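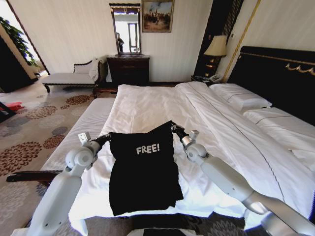
Folding on the bed, Remedios Urquijo maintains, beats folding on any table, and plenty of people who sort their clean washing in the bedroom would agree with her!

Bed folding

By Dennis Ondieki
2020-04-10

Bed folding is the habit of using a made bed as the work surface for folding clothes. The T-shirt is the classic garment for it. Held up by the shoulders, a shirt shows its creases and its print at once, and can then be laid face down, sleeves turned in, and folded up from the hem. A plain white sheet makes a lovely background for dark cotton (you can see every crooked edge).

Folded shirts usually go straight into a chest of drawers, a wonderfully sensible piece of furniture with a top that serves just as well for a mirror. 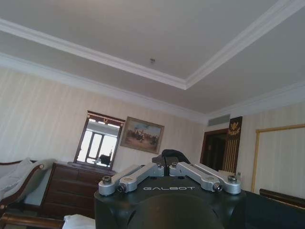 Dark brown wooden chest of drawers with a framed mirror on top.

Drawers suit flat stacks or the upright "file" fold, in which each shirt stands on its edge so that the prints can be read from above. Tùng Đặng's booklet for the Nesow household course gives 50 pages to shirts alone, and it is a joy to read. Soft mattresses are the one real nuisance, as a tall stack leans and slides.

We use cookies to remember your reading settings. Accept | Manage

Related articles
Chest of drawers
File fold
Pillowcase
Wastness linen press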